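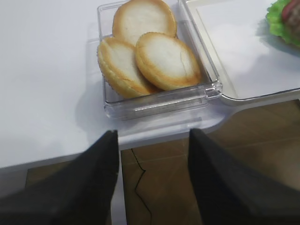 Search this site Enter keyword Go

Setting Up a Food-Assembly Table for Gripper Trials

Updated 5/4/20

The Visenitz Kitchen Workshop issues these tips for members who are comparing grippers, arms or cameras at a household scale. The burger assembly is recommended as a first task. It calls for a small number of ingredients, and each of them presents a different difficulty at the fingertips.

Choosing the table

Use a plain white table with a matte surface. Patterned cloths and glossy boards make it harder for a wrist camera to find the edge of a clear container. Place the table where the light is even, and draw the curtains if the sun moves across it during the session. Keep the arm settings unchanged while grippers are being compared.

Arranging the containers

Give the buns a container of their own, with low walls. A bun half leaning against a wall is harder to pick up than one lying flat, and both positions should be included in the trial. Lettuce and cheese may share a taller container. Patties and tomato slices may share another, provided that each is fanned out so the top piece can be reached first.

Set the assembly tray in the middle and leave it clear on all sides. Members should mark the container corners on the table with a soft pencil so that the layout can be restored between grippers. Pencil marks come off with a damp cloth and a little dish soap.

Comparing fingers

Run each set of fingers for 10 attempts per ingredient before changing to the next. The workshop has used the Nerkia soft fingers and the Galanis flat fingers on the same arm. The Nerkia pair was gentler with bun halves and left fewer dents in the crust. The Galanis pair was better with single cheese slices, although it tended to drag the slice below. Neither was satisfactory with lettuce until the opening speed was lowered.

Wipe the fingertips after every ingredient. Crumbs held in the surface of a finger will change its grip, and the results will no longer be comparable.

Placing the second camera

A wrist camera loses sight of the stack when the fingers are close to it. A fixed camera should therefore cover the full table, high enough that the container walls do not hide their contents. Check the view with a half-built burger in the tray before recording begins.
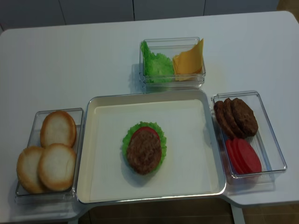
Chrysoula Bakalis writes that the order of the layers deserves more attention than the fingers. In her kitchen the Visesska controller placed the patty well enough on tomato, but a tomato placed on a patty slid in most attempts. She advises fixing the order in writing, lettuce first, and refusing to compare any two runs in which it differs.

The workshop accepts this advice. The layer order is now entered at the top of the trial sheet, above the gripper name and the closing force.

Clearing up

Empty the containers before washing them, and use lukewarm water, as hot water may cloud clear plastic. Power off the arm before wiping near the wrist. Trial sheets should be returned to the workshop by the end of July.

Related tips
Removing pencil marks from white tabletops
Keeping clear containers free of scratches
Fixed camera or wrist camera: notes on lighting
Cable care for small arms
Trial sheet 502 (blank)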